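**Jueves, agosto. Cuaderno del taller, jornada de puertas abiertas**

Escribo esto con los pies hechos polvo y el café de las seis ya frío, así que perdonad el desorden. ¡Qué día! Según el contador de la puerta han pasado 278 visitantes, casi todos familias por la mañana y gente de Stuvitz por la tarde (esos preguntan mucho más y tocan mucho más, por cierto).

Abrimos con la charla de Flovis, que se alargó una barbaridad. El proyector se quedó en azul dos veces y acabé contando lo del planificador con un rotulador y la pizarra pequeña, y creo que se entendió mejor. Para la próxima: llevar el adaptador bueno, el que está en el cajón de Pulovex, y dejarlo puesto desde la víspera.

Después, lo que venían a ver los críos: el brazo empujando bloques. Nada de pinza, solo la varilla recta, y las instrucciones se las daba el público. «Lleva la estrella roja con la verde», «separa los azules», cosas así. Hicimos 22 rondas en total, y en la mitad alguien pidió algo que no habíamos probado jamás (una niña quería que escribiera su nombre con los bloques, con ocho piezas, pobre).

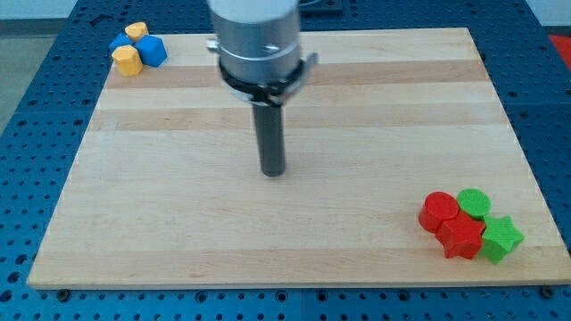 ## Lo que salió regular

- Las estrellas. Si la varilla las pilla por una punta, giran en vez de avanzar, y el planificador tarda en darse cuenta. Con los cilindros ni un problema.
- Cuando dos piezas se tocan, empujar una es empujar las dos. Ya lo sabíamos, claro, pero con público delante se hace larguísimo.
- Los bloques pegados al borde del tablero. Tuve que entrar tres veces a recolocar a mano, siempre con el brazo parado. Habría que bajar el margen en la configuración, ahora mismo es muy conservador.
- El micro de Oyelaran se acopla si te acercas al altavoz de la izquierda. Cinta en el suelo y listo.

## Lo que me gustó

La gente se queda mirando el empujón lento, lento, y aplaude cuando la pieza llega. Aplaudían de verdad. Un señor me preguntó si el brazo «sabía» que eso era una estrella y estuvimos un buen rato charlando de la cámara y de las etiquetas; me dejó pensando si no deberíamos enseñar en una pantalla lo que detecta el sistema. Yo lo pondría, aunque sea feo.

## Pendiente

- Guardar los registros de las rondas antes de que se sobrescriban (el disco de la demo va justísimo).
- Reimprimir el cartel: pedimos 2000 folletos y en todos falta la tilde de «robótica».
- Devolver las vallas a Stuvitz.
- Probar las estrellas con una velocidad más baja. Lo intento yo mañana si tengo la mesa libre.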